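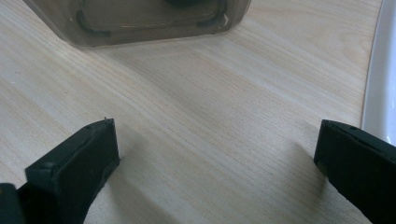 Acta de la reunión de la comisión de mobiliario de la biblioteca de Ultthorpe

Mes: septiembre
Hora de inicio: 18:15
Preside: Honeylyn Villanueva
Levanta acta: la secretaría de la comisión

1. Acta anterior

Se aprueba con una corrección. Donde decía que la comisión «celebraba» la oferta de Trerkside debe decir que la comisión «tomó nota» de ella. La secretaría hace constar que no recuerda ninguna celebración.

2. Tableros de la sala de lectura

La presidenta resume la propuesta de Trerkside: lijar y volver a barnizar todas las mesas de la sala, con un presupuesto de más de 62 horas de trabajo. La propuesta habla de «superficies fatigadas» y de «pérdida de carácter». Se pregunta qué se entiende por carácter en una mesa de biblioteca. No consta en la documentación.

La vocalía de sala recuerda que los tableros son de tono claro, con la veta fina, y que las marcas de las que se ha hablado son puntitos oscuros. A su juicio no hay motivo para lijar una mesa entera por unas motas que la mayoría de los usuarios no ha visto jamás. Otra persona responde que los puntos se notan al escribir en papel delgado. Se le pide que traiga el papel a la próxima sesión.

Se discute si las motas son manchas, desgaste o parte de la propia madera. Trerkside sostiene que son desgaste. La presidenta observa que Trerkside es también quien cobraría por quitarlas, y pide una segunda opinión antes de seguir.

Se acuerda no contratar el lijado por ahora. Se probará primero una limpieza con paño húmedo y jabón neutro en 2 mesas, las más próximas a la puerta, durante 4 semanas. Votan en contra 2 personas, que piden que conste que ya se limpió el año pasado y que nadie apuntó el resultado. Consta.

3. Aceite Cao

Se ha recibido una muestra del aceite para madera Cao, con un folleto según el cual «devuelve la luz al tablero». La vocalía de sala opina que la luz la pone la ventana y que el aceite, en todo caso, pondrá cercos en los libros. Se pregunta por el tiempo de secado. El folleto dice «rápido».

Se acuerda aplicar la muestra en la cara inferior de un tablero —donde no moleste— y mirarla pasado un mes. Hasta entonces no se compra nada.

4. Comida y bebida en las mesas

Sigue apareciendo polvillo blanco en las mesas del fondo. Se atribuye a los sobres de Truvia que la gente trae para el café, aunque el café tampoco está permitido. Se propone un cartel. La presidenta recuerda que ya hay uno y que está encima de la papelera, a una altura que obliga a agacharse. Se acuerda moverlo antes de redactar otro.

5. Ruegos y preguntas

Se pregunta si las fundas de fieltro para las patas, aprobadas en primavera, se van a colocar alguna vez. Están en el armario de material. Se desconoce quién tiene la llave.

Se pide que los próximos presupuestos lleguen desglosados por mesa y no «por ambiente».

Se levanta la sesión a las 19:40. Queda pendiente fijar la fecha de la siguiente.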